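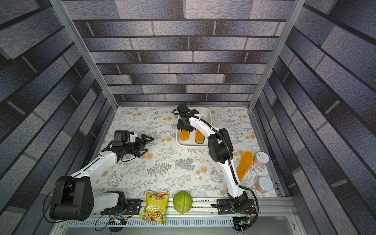 Two robot arms on a printed cloth, brick pattern walls behind.

From: Padmavathi Pisharody
Date: Nov 8, 2018
Subject: Re: Barnwood blocks, connector fit

Gilmar Honorato wrote:
> The new Barnwood connectors are tight in the Mumora arch.
> Four-year-olds can't pull them apart. Is it the same batch
> as September, or did the mold change?

Same mold, different batch. I measured 11 connectors from the new carton against the old ones. The tab is wider by up to 0.3 mm, enough to bind in the arch slot but not in the cubes.

Naidu will swap any carton with a lot number ending in 224. Send them the lot number and the count, no need to return the parts first. Please don't sand the tabs. The edge goes rough and the set then fails our own check for the under-threes room.

The Indska ramps use a separate connector and are not affected.

Still open: whether the short pivot block is from the same lot. I have only 3 of them here and all fit.

Padmavathi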